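Tuesday, September 4, 2018

Notebook, Gusville shop, bench side. Adhesive conditioning and peel, continued from the last entry.

Lap shear panels from the Tudlow batch came out of the humidity cabinet this morning. Cabinet log shows the setpoint held except for one dip overnight, which lines up with the door being opened to add the second rack. The dip is short enough that I am keeping the panels in the set. Marked them with a D on the back so they can be pulled later if the numbers look odd.

Panel prep, for the record, same as before except where noted:

Abrade with the gray pad, one direction, then across. Wipe with solvent, wait, wipe again with a clean cloth. The second cloth still picked up gray on two of the panels, so those went back for a third wipe. Water break test on every panel. Prime within the hour. The primer can is the one opened in the last run and has been capped since. It stirred out smooth, no skin.

Bondline control is by wire. The glass beads we tried in the spring gave a more even gap on paper, but they clump in the Flistero paste and leave streaks when the overlap is closed. Wire is slower to place. I am staying with wire until someone finds a bead that disperses by hand mixing.

Mix ratio by weight, checked on the small balance. First cup was off on the hardener side and went in the waste. Second cup fine. Mixed by spatula, scraping the wall and bottom, until no streaks, then moved to a fresh cup and mixed again. The double cup step looks fussy but the soft spots in the June panels were all from paste that had been sitting on the wall of the first cup.

Clamping. The spring clips do not all pull the same. I sorted them by feel against the luggage scale and used only the stiff group. The weak group is in the coffee can with tape on it. Please do not mix them back.

Cure at room temperature overnight, then the oven. Oven thermocouple B is still reading high against A and C. Treated B as dead and placed the panels near A.

Pulls, dry control set: 12 specimens on the old frame, crosshead speed unchanged from the last entry. Best load was 1,113 lbf, and that one failed cohesive over the whole overlap, which is what we want to see. The rest were lower but failed the same way, apart from 4 that showed a bare metal patch at one corner. Same corner each time, relative to the fixture. I suspect handling at the priming step and not the paste. The panels are all picked up by that corner when they go into the rack.

Action: hold by the tab, prime the corner last, see if the patch moves.

Wet set not pulled yet. They need to come to room temperature in the sealed bags first. If they are opened cold they sweat, and then we are testing something else.

Grip slip. Saw it again on the old frame, a small step in the trace early in the pull. It does not change the peak but it makes the extension column useless. Cleaned the wedge faces with a brass brush and the step got smaller. The serrations are worn near the bottom edge, so a brush is only going to help so much. New wedges are on the list, price still pending. Until then, no modulus numbers from that frame should go into any report. Load at failure only. 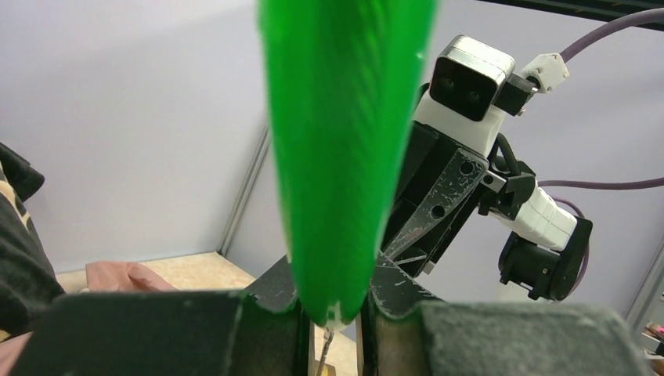
Chu read the dry results over lunch and disagreed about the corner. The patch, in Chu's view, is too sharp at the edge to be finger grease, which tends to leave a smear with a soft border. Chu would look at the primer brush first: if the brush is loaded at one end and dragged, the last corner gets the thinnest coat and may get none. Suggested priming half the next set starting from the opposite end and leaving the pickup corner alone, so that only one thing changes.

That is a better test than mine. Plan changed as follows. Half the panels primed from the left, half from the right, all picked up the same way as now. If the bare patch follows the brush, it is the brush. If it stays at the pickup corner, go to the tab method.

Also agreed to section one of the bad corners before it gets thrown out. I cut panel 141 on the slow saw, with coolant, and set it in mounting resin. It can be polished tomorrow. Looking for primer thickness across the last quarter inch. The primer is dyed, so it should show under the stereo scope without staining.

Side note on the mounting resin. The current jug is getting yellow and takes longer to set than the label says. Good enough for this. Not good enough if we need to see small voids.

Peel specimens. Only got as far as cutting the flexible adherends. The shear left a burr on one side, removed with the fine file. All burr sides go up, away from the bond. The roller fixture is back from cleaning and both rollers turn freely. One of the side screws is a replacement and is slightly longer than the other. It clears the specimen but only just, so check it before each run.

Housekeeping:
Solvent can is low.
Gray pads, one box left.
Cabinet water topped up, distilled.
Thermocouple B tagged out.
Waste cup from the bad mix is under the hood, fully hard, can go out.

Open items:
Left/right priming split, panels abraded and bagged, not primed.
Wet set pulls once the bags are at temperature.
Polish and scope the section.
Ask Tudlow whether the second sheet came from the same coil. The mill mark is different and the surface takes the abrasion differently, a little more drag under the pad.
Wedge quote.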